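Home Trips Packing About Contact

Nine nights in two hotels, and what I'd book again

2025-06-17
By the blog's author

I got back from the coast with a full notebook and a sunburned neck. Several of you wanted to know about the hotels before booking for September, so I'm doing those first. The hiking post will come later.

We split the stay between two places. The first five nights were at the Hornex, down by the harbor in Brundari. The last four were at the Pimentel, which is up the hill on the road out of town. They charge close to the same rate and they are very different places to sleep.

The Hornex

The Hornex is an older building with a new lobby. The rooms haven't caught up with the lobby yet. Ours was 546, on the top floor, at the end of a long hallway with patterned carpet. The bed was firm and the sheets were good. The window opened all the way, and I'll take that over air conditioning most nights.

The bathroom was small. There was one shelf, and it was over the toilet, so anything you put there was going to fall in sooner or later. I lost a comb that way on the first morning. After that I kept everything in my own organizer on the desk. 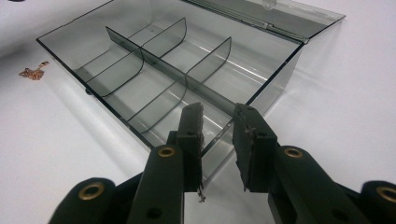

The small parts box I pack for chargers, pills and earplugs.

It's the same kind you'd buy for screws or beads. I've tried the zip pouches made for travelers and went back to this.

Breakfast at the Hornex is included and runs until ten. It's served in a low room behind the bar. There were eggs, two kinds of sausage, bread you slice yourself, and a machine that made decent coffee if you pushed the button for the small cup. The large cup is the same amount of coffee with more water. By nine the room was full and people were standing with plates. We started going down at seven and had no trouble.

The noise is the main thing to know about. The harbor side looks nice on the website, but the fishing boats go out before dawn, and the delivery trucks come right after. I slept through most of it with earplugs in. My wife did not. If you're a light sleeper, ask for a room at the back. You'll look at a parking lot and you'll sleep.

The elevator was out for one full day. They put up a sign and sent someone to carry bags, and that was fine for us. If stairs are a problem for you, ask for a low floor when you book.

The Pimentel

We took a taxi up the hill because of the bags. You could walk it in 30 minutes with a backpack, but there's no sidewalk for the last part and the cars come around the bend fast.

The Pimentel is newer and built around a courtyard. It's quiet. The room was bigger than the one at the Hornex, with a real closet and a desk with a lamp that worked. There were outlets on both sides of the bed. I know that sounds like a small thing, but I've stayed in a lot of rooms where you have to unplug the clock to charge a phone, and I've started writing it down.

Check-in took a long time. They wanted both passports and a card for the deposit, and then the system went down and they wanted them again. The deposit was 500 in local money and it came back to my card four days after we left. I'd rather they told you that at the desk. I had to ask.

Breakfast costs extra here. We paid for it once. It's a nicer spread than the Hornex has, with fresh fruit and a cook making omelets, but we aren't big eaters in the morning. The other days we bought rolls at the bakery across the road and ate them in the courtyard. The staff didn't mind. 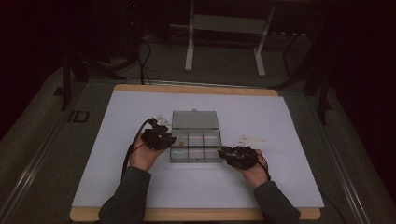
The pool is shown in most of their photos and it is smaller than it looks there. Four people can swim in it if they all go the same direction. It's clean, and the chairs are in the shade after two. I read most of a book out there.

Dinner at the hotel was overpriced and slow. We ate there the night it rained and didn't go back. There's a family place a short walk down the hill called Clonura that does grilled fish and beans, and we went three times. They take cash only.

Points and rates

The Pimentel belongs to a rewards program and the Hornex doesn't. I earned 3,000 points on four nights, and it isn't enough for anything yet. I wouldn't pick the hotel for that. I did get a late checkout by asking at the desk the night before, and I don't think the points had anything to do with it.

I booked both directly. The Hornex matched the price I'd seen on a booking site and let me cancel up to the day before. The Pimentel wouldn't match, but they moved us to a courtyard room when I called.

Next time I'd do two nights at the Hornex, for the harbor and the restaurants, and the rest up the hill. I'd ask for a back room at the first one, and I'd bring a hook for the bathroom door, as neither hotel had one.

Comments (4)

hillwalker: Was the Hornex elevator fixed by the time you left? My mother is coming with us and five floors won't work.

Reply from the author: It was, but I'd still ask for the second floor. They were good about requests when I called.

twosuitcases: We had a harbor room there last year. Can confirm the trucks. Loved the breakfast though, and I never figured out that coffee machine.

marnie_b: Does the bakery across from the Pimentel open early? We have a morning bus to catch.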